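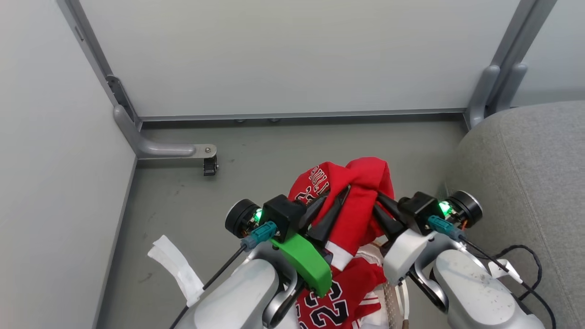

December, bench notes: the red that runs

Started 9.40, kettle first. Continuing the wash fastness work on the red polyester knits, which I had hoped to be rid of by now.

Treated pieces came out of the Lashari machine at 40 degrees with the usual strip of multifibre sewn along one edge. Cotton stripe clean. Wool stripe clean, or as clean as wool ever looks under our lights. Nylon stripe a delicate salmon pink, which would be charming on a bridesmaid. Graded it against the grey scale twice, once before coffee and once after, and got a 3 both times, so I can't blame the coffee.

The Ballow red is the culprit again. Same recipe in navy behaves perfectly. I have written "check reduction clear" in this book on at least three earlier pages, in increasingly large letters, and today I finally checked the reduction clear. The bath was being dropped before it got up to temperature. Whoever set the programme is kindly asked to look in a mirror. (It was me, in the spring.)

Reran with the full hold, 19 minutes, and a second rinse. Nylon now a 4. Not going to frame it, but it can go in the file.

Printed panels, separate matter. Black and white over red, white on top. The white picks up pink from underneath if the press is too hot or if the garments are stacked while warm. Zistetti's data sheet says their blocker base "prevents migration under normal conditions". Normal conditions are not defined. Left one panel in the oven over lunch and it came out looking sunburnt.

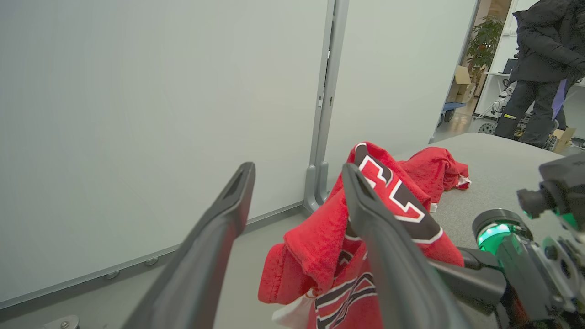 Treltatow Textile Testing Workshop, Colour and Finishing Group

After lunch. Rub tests, dry then damp. 10 strokes each way, fresh cotton square each time. Dry fine. Damp fine on the red ground, slightly grubby on the black print, where a bit of undercured ink is coming away. Another minute in the press would probably see to it. Will try that before writing to anyone in a superior tone.

Rub tester counter now reads 2,081. It was meant to be serviced at 2,000. Put a sticky note on it, next to the other sticky note.

To do:
Repeat the nylon result on 2 more pieces from a different roll
Order multifibre, we are down to the curly end
Ask Zistetti what normal conditions are
Clean the steel pots, the navy one especially
Find the good scissors

Off at 5.15. Hands mostly their own colour.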